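12/26/25

Back at the workshop while the house sleeps off yesterday. Pascal swears Pridora will fold laundry by July. I said he'd had 32 tries at a sleeve and I could teach a dog quicker. He has put 375 dollars into the fingers alone – mine was the cheaper idea, a drawer.

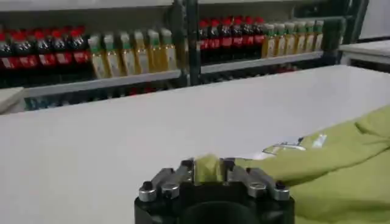
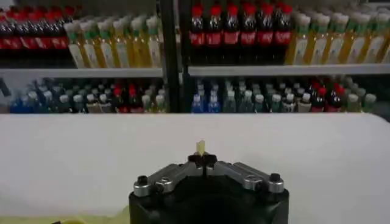

Something pale yellow, again.
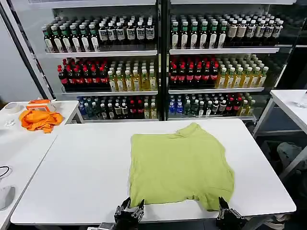 Esperanza thinks I'm being sour. Maybe. But grabbing cloth is the easy bit, and every time I ask about collars he starts talking about the wrist motors. Gwendolyn wants a demo for her sister's shop and I wouldn't promise her one. Must reorder the M3 screws, and ask Sizwe for my good pliers back. Home by four, cold ham for supper, folded my own shirts.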